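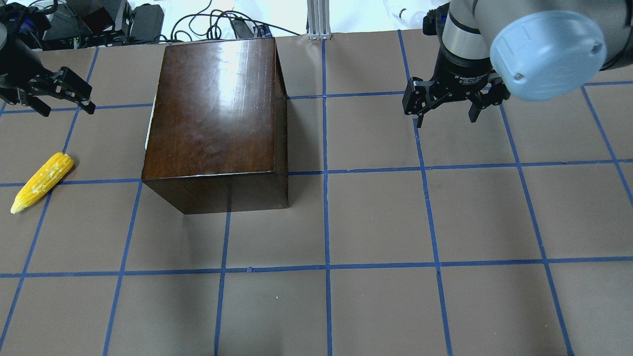 Re: [drendar-ml 3151] テープの格子と引き出しの件

アーカイブ > 共同工房 > Drendar > 6月
カテゴリ: ロボット工作、位置合わせ

Brorkham工房の者です。返信が遅くなりまして、申し訳ございません。日本語に間違いがありましたら、お許しください。

> 茶色の紙に青いテープで格子を作ったそうですが、
> テープが曲がっていても座標に使えますか。
> また、引き出しの課題はどこまで進みましたか。
> Ebiharaの工房でも同じ台を作りたいです。

先に引き出しについてお答えします。課題は、おもちゃのトウモロコシを引き出しに入れて、閉めることです。箱は濃い茶色の木で、引き出しの中は明るい色の木です。白い取っ手はU字形ですから、指を入れる角度が難しいです。今の設定では、速度を上げると取っ手から指が外れることがあります。
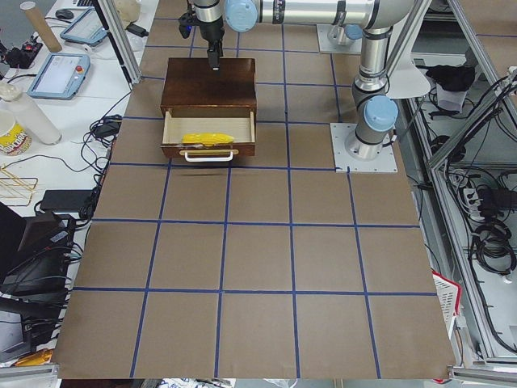
引き出しを開けた状態、中にトウモロコシ

次に格子のことです。テープは手で貼りましたので、まっすぐではありません。しわの所も、継ぎ目が重なった所もあります。そのため、線の全体は座標に使いません。交点だけを手首のカメラで読み、Drendarの設定ファイルに一つずつ書きます。 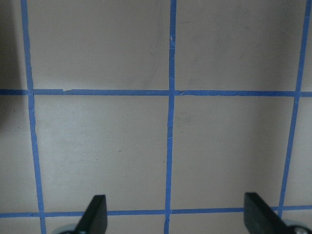
交点の値は、朝と夕方に2回測って、平均を使っています。照明が変わると青の検出が少しずれますので、しきい値は朝に決め直してください。私は初めにこれをしませんでしたので、752行のログを全部捨てました。

> 腕を取り付ける板は、紙の上ですか、下ですか。

紙の上です。ただし、紙がねじと一緒に回って破れやすいですから、穴は先に切っておくほうがよいと思います。ボルトを締めた後で、もう一度原点を確認してください。

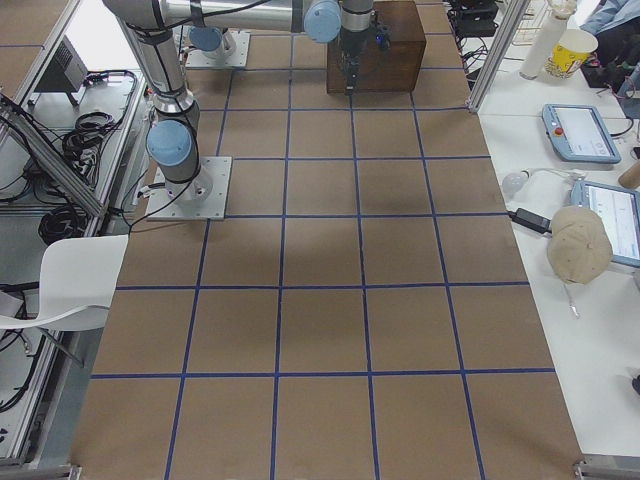
ケーブルは腕に沿ってバンドで留めますが、肘の所は少し余裕を残してください。強く留めますと、腕を伸ばしたときに引っ張られます。Korkembergの資料には短めに留めると書いてありますが、私どもの腕には合いませんでした。

設定ファイルは今夜、共有フォルダーに置きます。箱の寸法も必要でしたら、測ってお送りします。そちらの台の高さを教えていただけますか。

よろしくお願いいたします。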